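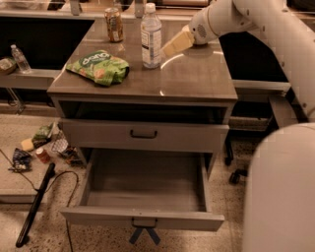
Glossy gray nightstand – how do you keep the top decent?

melati_p
Oct 18, 2021
So I finally have a nightstand with drawers after years of using a stool, and I love it except for the top. It's gray and super shiny and every single thing I put down on it leaves something behind. Soda can, ring. Water bottle, ring. Bag of chips, crumbs plus a greasy patch that only shows up when the lamp is on (and then it's ALL I can see). I've been going over it with a damp sponge and it just moves the smears around. What are you all using? I paid 73 dollars for it secondhand so I'm not precious, but I'd like it to look okay for more than an hour.

vwere11
Sponge is fine for the sticky stuff but you have to dry it right after. Old cotton T-shirt, small circles, done. I've had a glossy one next to my bed since January and it takes me 30 seconds in the morning.

Also take everything off first! I used to wipe around my water bottle like it was bolted down and wondered why there was always a grimy outline.

Valter L.
I'll disagree on the sponge. Even a soft one picks up grit, and on a high gloss finish that means tiny scratches you'll see every time light hits it from the side. Microfiber and plain water, nothing else. My brother scrubbed his with the green side of a kitchen sponge and it has a permanent cloudy spot now.

vwere11
The green side, well yeah. I'm talking about a plain soft yellow one, rinsed out. Mine looks the same as when I got it.

Valter L.
Under a lamp?

vwere11
I don't inspect my furniture under a lamp, Valter

nacho_aravena
lol

Different angle: why is the food on top when you have drawers? I gave the bottom drawer over to snacks and it changed my life a little. Chips, crackers, whatever, all in there with a clip on the bag. Top is for the lamp and one drink. If there's an open shelf under the top that's a good place for a book too.

melati_p
There is an open shelf! Nothing in it yet, and both drawers are empty too because I keep thinking I'll come up with a system. Snacks in the bottom one sounds dangerous but I might try it.

wences_c
Please don't keep open bags of chips in a bedroom drawer. We had ants in ours and they came for a bag with maybe four chips left in it. I had to pull the drawer all the way out and wash the corners with a toothbrush. If you must, use a tub with a real lid.

nacho_aravena
Never had an ant, but I'm on the 11th floor so maybe they get tired.

wences_c
Ground floor here, so fair enough. I still say tub.

Valter L.
Agree with wences on the tub. And if you do get crumbs in there, leave the drawer open for a while after you wipe it – mine smelled musty when I shut it damp.

Has anyone tried the Drolix polish? The store by me has it and the bottle says it's for gloss furniture.

vwere11
Tried it, didn't like it. Looked great and then every fingerprint showed up worse. Gave the rest to my neighbor, who loves it, so who knows.

melati_p
Okay, so I tried the soft sponge and then a dry T-shirt and it's way better, the greasy patch is gone! Put a cork coaster down for the drinks too. Valter, I did check it under the lamp and I can see a couple of fine lines, but I think they were there when I bought it.

Valter L.
That's what my brother said.

wences_c
What did you decide about the chips?

melati_p
Tub. Going to look for one that fits the bottom drawer, I need to measure it first.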